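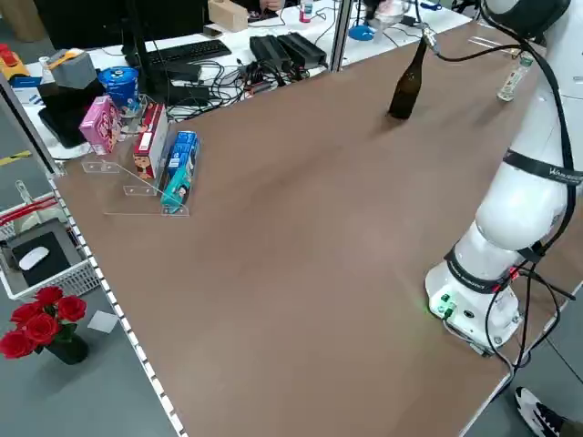
Bench two, fixed side camera. Arm, display stand and bottles on the brown table.

Notebook: planning and perception, shelf cell
04/07/2023
Entry by Tyyne Keskinen. Copied to the Washolm group.

Purpose of the session

To establish why the planner rejects grasps on the front slot of the acrylic stand, and to decide whether the fault lies in the point cloud, the collision model or the joint limits. The matter has been open since March and is holding up the Endon integration.

Software as tested

Planner: Skelura, main branch, with the local patch for the wrist limits. Perception: the segmentation node as left by Ruotsalainen, no retraining. Controller: position mode, trajectory streaming at 1000 Hz, unchanged. Planning time allowed per request was 2000 ms. The collision world was loaded from the saved file and then updated from the depth cloud, in that order.

Observations

1. The stand. The clear panels return very little depth. Where they do return something, the points fall behind the panel and are attached to the box leaning on it, so the segment for the box grows a thin skirt on one side. The blue and teal box in the front slot is worst affected as it lies at an angle. The pink box, which stands upright at the back, gives a clean front face and a usable normal.

2. The fitted pose for the front box was tilted too far back in every request that failed. The grasp generator then proposed approaches passing through the place where the front panel should be. With the panel missing from the cloud the planner accepted them; with the panel present in the saved file it refused them. Both results are correct for the world the planner was given. The earlier note in this book blaming the inverse kinematics should be disregarded.

3. The red and white box in the middle was segmented together with its neighbour twice. The printed figure on its front has strong edges and the node appears to prefer these to the edge of the carton. I have not looked into this further.

4. Brown glass bottle. The neck is lost from the cloud when the exposure is set for the table. The body is found reliably. For the time being the bottle is entered as a cylinder to its full height, which costs some free space near the top but is safe.

5. Table sheen. There is a bright patch in the middle of the table where the light reflects. The plane fit leaves a shallow hole in it and the planner treats the hole as free. No trajectory went below the table height, but only because the table is also in the saved file. Anyone running without that file should be aware of this.

6. Cables. The arm model has no cables in it. The real ones loop along the links and one trails forward over the table, and the self-filter does not remove it. It shows up as a small floating obstacle which moves with the arm, and in 5 requests it was the only reported collision. A padding value of 16 mm on the forearm links removed it in replay. I would prefer a proper filter volume, as padding at that size also eats into real objects held close to the link.

Changes made

The stand is now a fixed mesh in the saved file, panels included, positioned from the two back corners and not from the cloud. Points inside the mesh margin are dropped before segmentation. The box fit is constrained so that the back face lies parallel to the panel behind it. This last change is crude and assumes that every product is leaning properly; an item that has slipped will be fitted wrongly and with high confidence.

Result in replay

With the three changes together, the recorded requests for the middle and back boxes all give a plan within the time allowed. The front box gives a plan when the approach is from above and still fails from the side. The side approach brings the elbow close to the base, and the planner log shows joint limit rejections as well as collision ones. These two causes ought to be reported separately. At present the log joins them under a single code, and I lost most of the morning to that.

None of the above has been run on the arm. The replay does not include controller lag or any movement of the stand when a box is drawn out of it.

To do

Split the rejection code in the planner log. Ruotsalainen has been asked to review the patch before it goes to main.

Write the filter volume for the trailing cable and remove the padding.

Record a fresh set with the room lights lowered, to see whether the hole in the table plane closes.

Repeat the front box on the arm at reduced speed, top approach only, one person at the stop button throughout.

Check that the Endon branch reads the same saved file. I believe it still points to the old one - the path is set in two places.

The mesh and the replay configuration are in the shared folder under today's date. Please do not overwrite the older configuration, as the March figures depend on it.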